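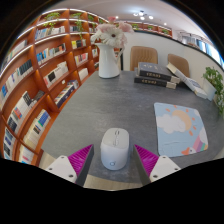 Moving a computer mouse a few inches across a desk takes a person less than a second. Teaching a machine to do it took Senalel 1431 recordings, of which 707 survived review.

The company records its demonstrations by hand. An operator holds a gripper with a camera mounted on it, performs the task, and sets the tool down. The robot is not in the building. Software recovers the path of the tool from the video, along with the opening of the fingers, and the two together become one training episode.

The older method is remote control, which Senalel used until October. A person steers one arm and a second arm copies it. The data is clean and the joint angles are exact, but the work is slow – a trained operator managed 18 usable episodes an hour – and the arm has to be bolted down wherever the task is.

Handheld recording moves the cost elsewhere. Tracking depends on fixed visual detail, so a bare wall is a poor background and a crowded bookcase is a good one. A hand can also make motions that an arm cannot. Canix, which supplies the tracking software, rejects any episode in which the wrist turns faster than the target robot allows.

Most other rejections come from the grasp itself. A mouse is low, smooth and rounded, and fingers that close too high slide up the shell. Operators are told to pause before closing, with a finger on each side, and to hold for 5 frames after contact.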